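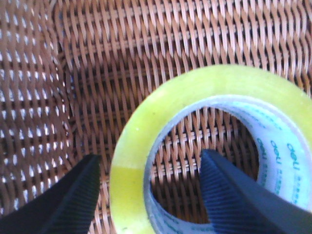
Qui sommes-nous

Orel, petite équipe de recherche en manipulation robotique. Notre sujet depuis le début : les objets creux et translucides. Rouleaux d'adhésif, bagues, anneaux. Un doigt dans le trou, un doigt dehors, on pince la paroi. Simple à dire.

La méthode s'appelle Skerner. Caméra au poignet, pas de modèle 3D de l'objet. Le réseau propose 2 points de contact, un de chaque côté de la paroi, puis corrige pendant l'approche. Fonds difficiles exprès : osier, grilles, tissus à motifs. Les reflets restent notre bête noire.

Dernier résultat, mis en ligne le 18 août 2021 : 124 essais, 27 échecs. La plupart sur des fonds tressés, quand le bord de l'anneau se confond avec les brins. On publie aussi les échecs, tout est dans le dépot.

Partenaires : Goicoechea pour les préhenseurs, Stullirholm pour le calcul.

On cherche 3 stagiaires pour octobre. Vision ou commande, niveau master. Pas de lettre de motivation, juste du code et quelque lignes sur ce qui vous intéresse. Formulaire en page Contact.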